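Saltico back room gets its white walls, doors next

The back room at Saltico has been painted. All of it, walls and ceiling, in white, and that includes the long beam that cuts across overhead, which half the street seems to have had an opinion about.

Work finished in December, a little behind plan. The room had been a dingy mustard colour for as long as most regulars can remember and was shut for 19 days while the job was done. Two coats on the walls. Three on the ceiling, where the old colour kept coming through.

Tshepo Mahlangu, who runs the building, said he was glad to have the ladders out. "We did think about boxing the beam in," he said. "Then we saw the quote. So it's white like everything else and you stop noticing it after a bit."

The stepped moulding along the edges of the beam has been kept. That was the slow part - small brush, lots of masking tape, and a stiff neck for Shiuli Matubbar of decorators Tetinora, who did most of it herself over 2 long evenings. She had wanted a warmer white. The one that went on has a touch of blue in it, picked by users of the room from a set of test patches near the entrance. The vote was 26 to 7.

"It's fine, it's a nice clean colour," she said. "I'd of gone creamier. But it's their room."

Not everyone is sold. Clotilde Rolland, who books the room for her evening bookbinding class, said it felt a bit bare with nothing on the walls and she would like some shelves up, or at least a row of hooks for coats. She has put both in writing. Mr Mahlangu said hooks were likely, shelves less so, and that he did not want anyone drilling into fresh paint before the spring.

The table stays. There was talk of swapping it for a pair of folding ones but the price put people off, and the class wanted something that does not wobble when you lean on it.

Next on the list is the glass. The dark metal frame on the left as you stand at the table was left alone this time round, and the joiners Erkero have been asked to look at the seals. There have been complaints of a draught, mostly from whoever gets the end seat. No date yet for that work. Mr Mahlangu said it would not mean closing the room again, or not for more than a morning.

Bookings are open now for the new term. Prices are the same as before, and the early slot, 7 to 9 in the morning, is back after beng dropped last year. Groups who had a regular evening before the closure keep it unless they have said otherwise. Anyone who left things in the hall cupboard while the painting was on is asked to collect them - there is a box of unclaimed mugs and one very good umbrella.

Ask at the front desk or ring the office before noon. 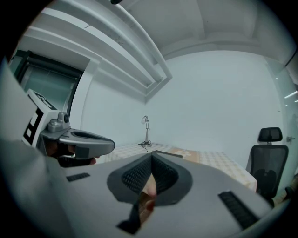

The back room at Saltico, with its white walls and the long beam overhead.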